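4.2 Writing on a whiteboard

Of the eight chores in our list, writing on a whiteboard is the one that reviewers of an earlier draft told us to drop. Their view was that it had been solved long ago, by pen plotters if by nothing else. We kept it. A plotter holds its pen in a clamp, over a flat bed, at a height somebody has set with a screw. A person who wants a shopping list on the kitchen board, or a part number on the board next to the drill press, picks up whatever marker is lying in the tray and writes with it. The second job is the one that gets advertised, and it is the one we tested.

The task was deliberately dull. The arm had to take a capped or uncapped dry-erase marker, bring it to the board, and write a single line of between four and twelve characters. We ran it on the Tistutik arm with the two-finger gripper it ships with, using the Trotus control policy with no changes except the extra demonstrations described in Section 3. In all we logged 1101 trials. A trial counted as a success only if a reader who had not seen the prompt could copy the line down correctly. Ebise Weldu designed the reading check and ran it at a separate desk, with the trials shuffled so that she could not tell early ones from late ones.

By that measure 261 trials succeeded. We have been asked whether this figure is unfair to the system, and we don't think it is. A line that cannot be read is worth less than no line, particularly in a shop, where a 3 taken for an 8 sends somebody to the wrong bin.

Most of the failures had nothing to do with the shapes of the letters. When the tip was on the board at the right pressure, the letters came out fine, and sometimes they were better than ours. The trouble lay in the last few millimeters before contact and in what the marker did inside the fingers once contact was made. A dry-erase marker is a poor object to hold. It is round, it is smooth, and the force on it comes at the far end of a lever. Soft finger pads help with the first two problems and make the third one worse, as the barrel can rock in the pad while the joint sensors report that all is well. The policy then goes on writing with a tip that is no longer where it believes it to be. 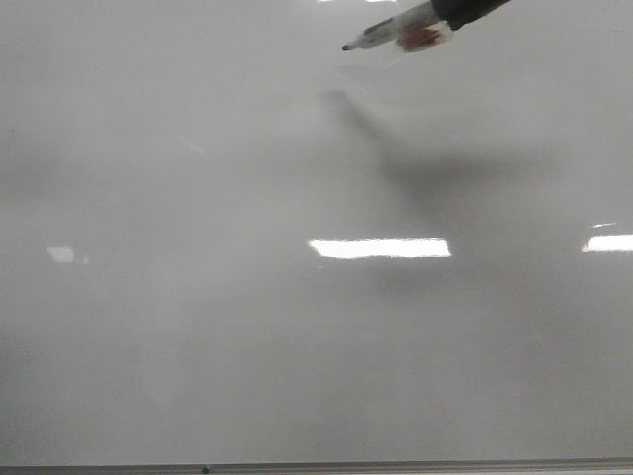 Figure 6. Marker held in the gripper, tip just above a blank board.

Approach angle mattered more than we expected. Demonstrators holding the marker at a slant, the way most people write, gave the policy a motion it could copy but a contact it could not judge. With the marker held square to the board, the arm found the surface more often and then pushed too hard, flattening the felt. We tried mixing the two kinds of demonstration in equal parts. The result was a policy that hesitated between them, and in a good many trials it hovered until the time limit ran out. Such trials are scored as failures in Table 3, although the developers of comparable systems tend to list them as "no attempt" and leave them out of the total. Anyone comparing our numbers with theirs should check which practice was followed.

Lighting was the other nuisance. Glossy boards under ceiling fixtures throw back bright patches, and a policy that leans on camera images to judge distance has to cope with a surface that offers it few other features. Gebremichael, in the report that first proposed this task, used a matte board and diffuse lamps and reported much better results. We don't doubt the results. We do doubt that many kitchens or machine shops are lit that way. When we hung a sheet of tracing paper below the fixtures for one block of trials in September, contact errors fell, though we ran too few trials to put a number on it that we would defend.

It is often said at this point that more data will take care of it. Clinenen makes this argument for its own assistant, and it may be right in the long run. Our set held more than 4000 demonstrations across all chores, and the whiteboard share was the largest. Adding the last third of that share moved the success rate by an amount smaller than the difference between two operators resetting the same cell. We read this as a sign that the missing piece is a sense of touch at the fingers, which no quantity of camera footage will supply. Others may read it differently, and the logs are available to them on request.

We should also say what the figure of 261 leaves out. A person stood beside the cell during every trial to hand over fresh markers, wipe the board, and stop the arm when it leaned. None of that labor appears in the success rate, and we have yet to see a paper in which it does. If the time is added in, writing the line by hand is faster by a wide margin in every block we ran, including the best one.

4.3 Wiping the board

The reverse task went better, for reasons that do the arm little credit. An eraser is wide and forgiving, and an error of a few millimeters in any direction leaves the board about as clean as before. We report the results briefly in Table 4 and do not treat them as evidence of skill.

We use cookies to improve your experience on this site. By continuing to browse you agree to our use of cookies. Accept | Manage preferences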